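Registry Analysis Puts Onset of Allopurinol Rash Within Eight Weeks in Most Cases

2024-11-13

A retrospective analysis of severe skin reactions in patients starting allopurinol has found that most cases began within the first eight weeks of treatment, and that a higher starting dose was associated with greater risk in patients with reduced kidney function. The work was carried out at the Pidholm dermatology unit using records from the Drundmont regional registry.

The registry held 3041 reports of suspected drug eruption. After duplicates and entries without a usable medication history were removed, 1017 remained. Of these, 201 met the criteria for drug reaction with eosinophilia and systemic symptoms (DRESS) on review by two dermatologists working separately. Disagreements went to a third reader. 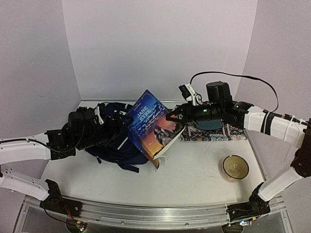 Fever and facial swelling were the most common early signs. Liver enzymes were raised in the majority of patients at first blood draw, and in several the rise came before the rash. The authors suggest that a normal skin exam should not delay laboratory testing when a patient on a new drug reports fever and swollen lymph nodes.

Starting dose was recorded in milligrams per day and compared against estimated filtration rate. Patients with reduced kidney function who began at 200 mg or more were overrepresented among the cases. Genetic typing was available for too few patients to support a separate analysis — a gap the authors list first among their limitations.

"The dose signal is consistent, but this is registry data and the denominators are weak," said Fermín Mansilla, the lead author. "We do not know how many people took the same dose without a reaction."

Treatment was not standardized. Most patients received systemic corticosteroids with a slow taper, and relapse during the taper was recorded often enough that the group plans to examine it in a second paper. Long-term follow-up, including thyroid testing, was incomplete.

The Iro database, which covers outpatient prescribing in the same region, will be linked to the registry starting in April.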